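An afternoon at the Orndale open day

16th March

I'd been meaning to get out to the Orndale open day for two years running, and something always came up (last time it was the hot water system, which I won't go into again). This year I put it on the fridge in red texta and told everyone I was busy. It's a 27 kilometre drive from our place, and I got lost at the Givell roundabout, as I always do, so I walked in just as the morning tea was being cleared. I still managed a lamington, thank goodness!

The sheds were open from one end to the other and you could wander as you pleased, but what I'd really come for was the robot hand handling cloth. They ran it in groups of 20, and I joined the back of the second group behind a very keen family with a pram. Now, I spent a good part of my working life in a hospital laundry, so I have opinions about cloth. Sheets, pillowcases, theatre linen, the lot. It slips, it bunches, it hides its own corners from you, and I've always thought it would be the last job anybody handed over to a machine. 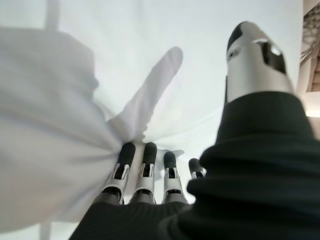

The young woman running the demonstration was lovely and didn't mind my questions, of which there were quite a few. She told us a metal part is easy by comparison, as it stays the same shape from one minute to the next, while a bit of fabric is a different shape every time you touch it. Well, I could have told her that! I asked what happens with a fitted sheet and she laughed and said to come back in July.

I had a chat with a bloke from Cusside afterwards, who thought it was all a bit slow. Maybe so. I was slow too, my first week on the folding table, and my supervisor had plenty to say about it. I'd happily have stood there another hour, but my knees had other ideas and the next group was already shuffling in.

On the way out I bought a raffle ticket, number 173, in the draw for a Watkins picnic rug, and a jar of marmalade that turned out to be mostly peel. We've had it on toast all the same.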